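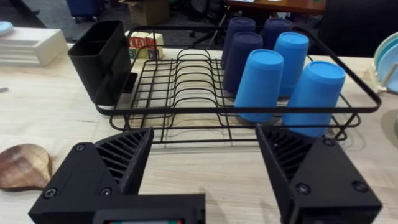 Open days ought to be slower

I went to the Wondard open day in August expecting a show and came away having watched somebody's housework. I mean that as praise, mostly. My complaint is with the way these days are organised, and with what visitors are encouraged to take home from them.

Wondard has part of an office floor above a tile showroom. Entry was free but you had to book, and they had let 60 of us in for the afternoon, split into groups. Each group got 40 minutes. Ours began with a talk on the stairs, because the previous group was still in the room, and ended with a hurried walk past a table where a robot was working with cups and a wire drying rack. The talk was fine. The table was the reason most of us had come, and we had the least time for it.

The cups were plastic, in navy and sky blue, and they go into the rack upside down. It is the sort of job a child is given after tea. I stood beside a retired bus fitter who said he could have done it while holding a conversation, and he was right. So could anyone in the room. I don't think that settles the matter, though it is the remark people make most often at these events and the staff have plainly grown tired of answering it.

What struck me was how much there is to go wrong in a drying rack. I had never looked at one properly. The wires are thin and black and they wave about. There are gaps meant for plates, and a cup standing upside down has to find a perch on top of all that. A caddy for the cutlery hangs off one end. A person putting a cup in there feels it rock and shifts it over without thinking. A machine has to be given that skill or has to pick it up, and either way it takes a great deal of practice.

The gripper has two chunky black fingers, 3D-printed, with ribs that spread out like a fan. You can see the screws. I liked that about it. I have been to trade shows where every part is hidden under white plastic, and you learn nothing by looking except that somebody has paid a designer. With this one you could see how it was put together and form some opinion of your own.

Fikri Chin, who ran our session, told us the team had logged 2678 attempts at the rack since the spring, and that 1265 of those had finished without a person stepping in. That is less than half. He gave the figure without being asked and didn't dress it up. I thought it was the most useful thing said all afternoon, and I was sorry to find it missing from the leaflet. The leaflet says the system, which they call Pliltix, is "ready for the kitchen". On those numbers it is not ready for my kitchen.

This is where I part company with the organisers. An open day is one of the few chances the public gets to see a machine like this before somebody tries to sell it to their employer or their mother's care home. If we are hurried past it, we go home with the leaflet. If we are allowed to stand there for an hour we see the misses as well, and we learn what sort of misses they are. A cup that tips over is a small matter. A machine that carries on as though the cup were standing is a larger one, and you would need to watch for some time to find out which you were dealing with.

I would also let visitors put things on the table. Ours asked twice whether someone could bring up a mug from the staff kitchen and were told there wasn't time. Perhaps there wasn't. But there were already plates in a stand there, and a heart-shaped wooden board, and alphabet blocks in a pile behind the rack, so it can hardly be said that the place was kept bare. One china mug with a handle would have taught us more than the stairs did.

Tiwari, the other firm on the programme, handled its half of the day better. It had less to show, a sorting arm in a side room, but the door was left open and you could go back as often as you liked. I went back three times. On the third visit the arm had stopped and a young woman was going through its settings. She let us watch her do it, and explained what she was looking for when someone asked.

I understand the worry. Firms need money, and the people who have it come to open days too, and a stopped machine doesn't look like a good investment. But the public is already half convinced that these demonstrations are fixed. Short visits make that suspicion worse. A plain board on the wall with the day's attempts and failures written up in marker pen would cost nothing and would do a good deal to remove it.

The next one in our area is being put on by Wotemus in the old library annexe. Booking is for the whole morning, and I have put my name down and offered to bring a mug.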